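Zindano FC to play summer home games at Wragg Park

13 July 2025

Well, we finally get to say it out loud! Zindano FC is moving its home games to Wragg Park, starting with our friendly against Raroline Town, and I've been itching to tell you since the deal was signed in June.

I've been going to watch this club for 20 years, so I know what a decent field does for a team. The old ground drained badly and we lost too many games to the weather. Wragg Park has new grass, proper locker rooms and 244 covered seats - plus a grass bank behind the north goal with room for up to 260 more of you if you don't mind standing.

Season tickets are $80 and they cover every home league game, but not the cup. If you already paid for one, it carries over and you don't need to do a thing. 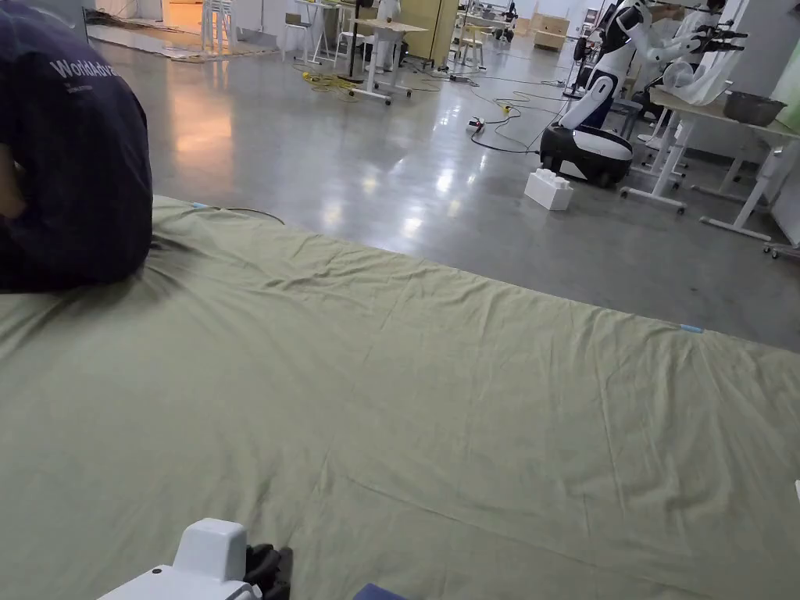
Our head coach told me the bigger field suits the way we want to play, with the fullbacks pushed high and plenty of running from midfield, and added that Raroline would be a hard first test after the way they pressed us in the spring.

Parking is on the Clirness Road side only. Please leave the lane by the clubhouse clear, as the team buses need it. Gates open an hour before kickoff and kids get in free with an adult.

Tickets for the friendly are on sale now at the club office and on our website. Come early, bring a scarf and make some noise!

Zindano FC Press Office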